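4 Setting up the table and grid

This section covers placing the arm, laying out the grid and teaching the pick-up position. It applies to the Trisunus desk arm with the two-fingered gripper and the nine-cell sorting exercise supplied by Planotbridge. Complete section 3 (joint zeroing) first. An arm that has not been zeroed will reach the wrong cell, and no amount of work on the layout will correct it.

4.1 Before you start

You will need:
the arm on its base, with power supply and data cable
the grid sheet
six label cards, A to C and 1 to 3
the loading pad
one block
a steel rule and clear tape

Use a table that does not rock. The surface should be flat and matt. Varnished tables are acceptable, but the base may creep on them during fast moves; see the note under step 2.

CAUTION: Keep the power supply switched off until step 9. The arm drops when power is removed and may jump when it is restored.

4.2 Placing the arm

1. Stand the base at the far side of the table, near the middle. The operator works from the opposite side.

2. Press down on each corner of the base in turn. If it rocks, turn the base a little and try again.

Note: On a slippery surface, fix the base with two screw clamps. Tape alone is not enough. Do not clamp over the controller or across the lowest servo.

3. Run the data cable away from the base on the side opposite the loading pad. Leave enough slack for the arm to turn fully without pulling on it.

4. Check the servo cables along each segment. They should form open loops at the joints. With the power off, move each joint by hand through its full travel and watch the loops. If a loop goes tight or catches on a bracket, free it and reseat the plug.

CAUTION: Support the upper arm with your other hand while doing this. Do not force a joint past its stop.

4.3 Laying out the grid

5. Place the grid sheet in front of the base, square to it. The near row of cells, as seen from the arm, is row A. Measure from the front edge of the base to both top corners of the grid. The two readings should agree to within 3 mm.

6. Set the letter cards to the right of the grid, A beside the row closest to the arm, then B, then C. Set the number cards along the operator's side, 1 to 3 from left to right. The cards are for the operator only and the program does not read them, but commands are given by cell name, so a card in the wrong place will look like a fault in the arm.

7. Place the loading pad to the left of the grid with its arrow pointing away from the operator. Tape down two opposite corners. Keep the tape clear of the outline.

8. Put one block on the upper part of the pad. Remove all other blocks from the grid.

9. Move packing and loose tools out of reach of the arm, then switch on. Wait for the status light to turn steady green, select HOME, then LOAD. The gripper should stop above the pad with its fingers open.
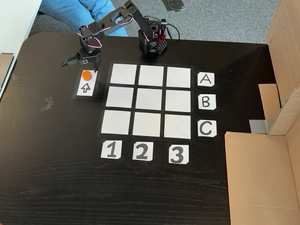

10. Check the gripper from the front and from the side. If it is off centre over the block, move the pad to suit. Do not push the arm. If the pad would have to move by more than about 11 mm, go back to section 3 and repeat the zeroing.

11. Select TEACH, lower the gripper in single steps until the fingers are level with the middle of the block, and press STORE.

4.4 Checking the layout

Run program 1058. The arm takes the block to A1 and waits for the operator to put it back on the pad, then repeats this for the remaining cells. The block should come to rest fully inside the black lines each time.

Error grows from row A to row C – the grid is not square to the base. Repeat step 5.

Error the same in every cell – the grid has shifted. Slide the sheet, keeping it square, and run the program again.

Block dropped on lifting – stored height too great. Repeat step 11.

Gripper stops short and the servo hums – switch off at once, support the arm and check for a trapped cable.

Once the program completes without a fault, tape the grid sheet at all four corners. Repeat the check whenever the base or table has been moved.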